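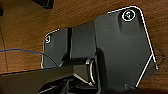 How long does a repair take?
Most small repairs are ready within 4 working days of reaching our Catbridge workshop. If a part has to be ordered we will email you with a new date before we start.

How do I send something in?
Fill in the repair form and print the label. Pack the item in a strong box with your order number inside. You can also hand it in at the Catbridge counter.

Do I need to pay before you look at it?
No. Checking the item is free. If the repair is not covered, we send a price and wait for your reply. Quotes stay open for 24 days.

What does the Nendier guarantee cover?
Faults in materials or workmanship for 12 months from delivery. It does not cover drops, water damage or repairs done elsewhere.

Can you mend things bought from another shop?
Sometimes – we take Grukero and Morris items as well as our own. Please ask first.

What if it can't be mended?
We can post it back or recycle it for you. Return postage is free on Nendier orders under guarantee.

Page last updated 12 June 2026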